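Yaowalak Prasertsri is already laughing when she picks up the phone. She has been up since five, she says, because the neighbors are redoing their roof, and she decided that if she was going to be awake anyway she might as well sing.

It suits her, that sort of cheerfulness. Her new album, Carrier, comes out in November, her first since the quiet and rather lovely Paltis, and she talks about it the way other people talk about a long trip they've just come home from.

"I wrote most of it at the kitchen table," she says. "I had a proper studio booked, with a beautiful piano, and I sat there for two days and got one line. Then I came home, put the kettle on, and there was the whole chorus of Bruner."

Bruner, the first single, is a slow, swaying thing about a street she lived on as a student, and it has been stuck in my head all week. She sounds pleased when I tell her so, and then a little worried. "Is it the high part? My mother says it's the high part."
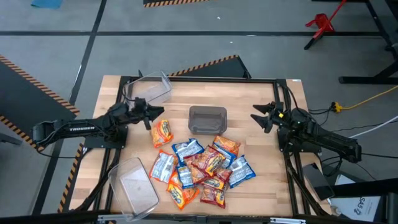
Back on the road

The tour takes in four cities to begin with, and the opening night is at Skileo, a room that holds 306 people if they're friendly. She could have gone bigger, I suggest. Her last hometown show drew a crowd of 2932, after all.

"I loved that night, I really did," she says. "But I couldn't see anyone past the third row! I'd like to look at faces again. And I talk too much between songs - in a small room people talk back, and then we're all having a nice time."

We get on to what she eats before a show, as one does toward the end of an hour, and she groans.

"Chips. I know! My singing teacher would faint. I tried honey and warm water for over a year and I was miserable."

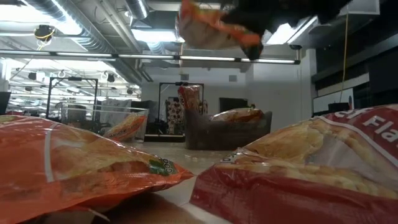

Snack time: orange bag or red?

Before she goes, I ask whether we'll have to wait so long for the next record. There's a pause, and some hammering from next door.

"I've got two songs already," she says. "One of them has a roof in it."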